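## Part 4: Setting up the mug spot

Okay, the table is assembled, the legs are level, and you've wiped the dust off the top. Now for my favorite bit, which is picking the place where your mug is going to live! I use a Sillon table with the plain white top, and I wrote these steps for that one (the Drudlow top is the same size but has a raised lip, so skip step 2 if you have it).

1. Let the top rest for a full day after assembly before you put anything hot on it. I know. I didn't wait on my first one and the finish went cloudy in one corner.
2. Measure in from the front edge and put a small pencil dot at 586 mm. That's as far as I'd go on the 800 mm deep top, and it's still an easy reach from a chair.
3. Stand an empty mug on the dot. Look across the top from where you normally sit, with the lights you normally use.
4. Turn the handle toward the hand you drink with. Mine goes to the left, and I can grab it without looking up from whatever I'm reading.
5. Try it for a day or two, move it if it bugs you, then rub out the pencil dot with a soft eraser.

> **Note:** A straight-sided mug is the easiest kind to start with. The wide-bottomed Balogun ones are lovely but they take up a lot more room than you'd think, and they drag if you slide them.

Pick a color you can find at a glance, too. I had a white mug on my white table for most of September and kept bumping it with my elbow (two spills, one very sad notebook). Gray has been much better for me, and a lighter rim is a nice extra. 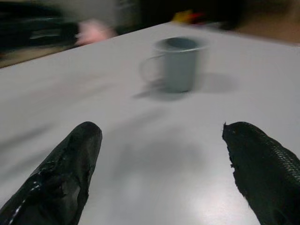 *Gray mug standing upright on the white tabletop, handle to the left.*

Check your shadows while you're at it. If a lamp throws a dark patch right where you write, shift the lamp first and the mug second, it's much less fiddly that way around.

> **Caution:** Always lift the mug, don't push it. A bit of grit under the base will leave a fine scratch, and the matte finish can't be buffed out. I've tried!

For rings and drips, use a damp cloth and plain water. If a coffee ring has dried on, lay the wet cloth over it for 4 minutes and wipe again. I keep a bottle of Esance surface cleaner (the 775 ml one) for the stubborn stuff, and I only use it on the ring itself, then go over the spot with clean water and dry it with a towel.

Part 5 covers the cable tray, so have your screwdriver handy again.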